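Members' Notes: an afternoon at Zurnex

Eleven of us took the Thursday bus out to the Zurnex open day in November, and I went along mostly to see whether the claims on the flyer held up. The flyer said household robots were "learning from people at home." I have been reading that sentence, in one form or another, for a long time, and I still fold my own towels.

They started us off with coffee and a talk. The talk had a lot of arrows in it. We were told the project is called Paneo and that it now has 1,092 recorded tasks, a number that came up three times before anyone said what counted as a task. When Violeta Villalba, who was running the tour, finally got the question, she gave a straight answer: picking up one object and setting it down somewhere else counts as one. I appreciated that. It did make the number shrink a bit in my mind.

Then upstairs to the work itself, which is a person with a backpack on, standing at a table and working a plastic gripper by hand. The printed blocks on the gripper are there so the software can tell where it is. You squeeze, the jaws close, and the whole business gets saved for a robot to study later.
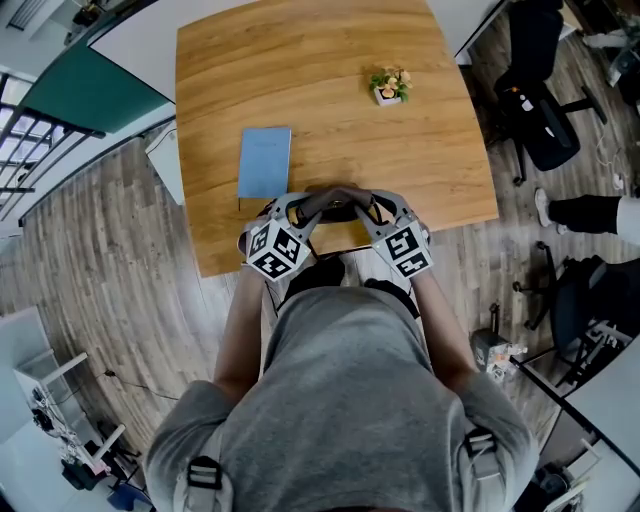 So the robot part of the robot demonstration was still to come. I asked how long a shift lasts with the pack on and was told 30 minutes, then a break. I asked how the arms feel afterward and got a laugh, and I would have liked a number there too.

The afternoon ended with a Skuvton arm trying to put a cup on a shelf. It got seven tries. Four went fine, two were slow enough that people started checking the bus times, and one cup went on the floor. The staff clapped for the good ones. Farías, who supplied the arm, had someone there who blamed the cup.

Would I go again? Maybe in a year, if they'll let us bring our own cups. The sandwiches were decent.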